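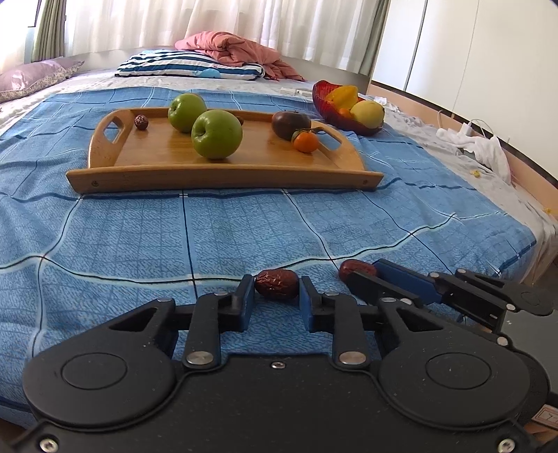
Two handed demos with hand-held grippers - how do you keep the small stuff from ruining a set?

Posted by Coline

Hi all! I've been teaching a fruit sorting task with a pair of hand-held grippers, one in each hand, and I'm having a great time with it. Apples and mandarins go fine. Dried jujubes are killing me. They're small and wrinkled and they sit right down on the fabric, so my fingers close on the bedspread as often as on the fruit. I did 100 demos in October and threw out 20 of them for pinched cloth. I'm working on a bed on purpose because I want a soft surface in the data. The goal is jujubes onto the tray, left hand and right hand each taking one. Should I slow way down for the grasp, or is a policy going to learn to dawdle?

Zawadi Athumani

Oh, I love this kind of task! Yes, slow down, but only for the last little bit. Come in at your normal speed with the fingers open, stop just above the fruit, then lower and close in one smooth move. What hurts you is hovering - if you hang there for a while making up your mind, the policy learns to hang there too (mine would sit over a grape forever, it was kind of adorable). Decide which jujube each hand is going for before you start recording.

Two more things. Tilt the gripper a bit so the pads come in from the sides of the fruit and don't dig straight down into the cloth. And don't throw out every pinch! If you let go, back up and try again cleanly, that's a recovery, and I keep those. My last set was 1,875 demos and the retries were some of the most useful ones in it. I only toss the ones where the cloth gets dragged and everything slides.

Also smooth the bedspread between takes, but leave a wrinkle now and then.

Yusuf

just use a table

gratow_fan

I did nearly the same job by remote control with a leader arm and it was much harder, I couldn't feel the fruit at all. With hand-helds you at least get some feel through the handle, so use it! Move the fruit after every 3 takes or it memorizes the spots. Haven't tried jujubes, but dates worked great for me.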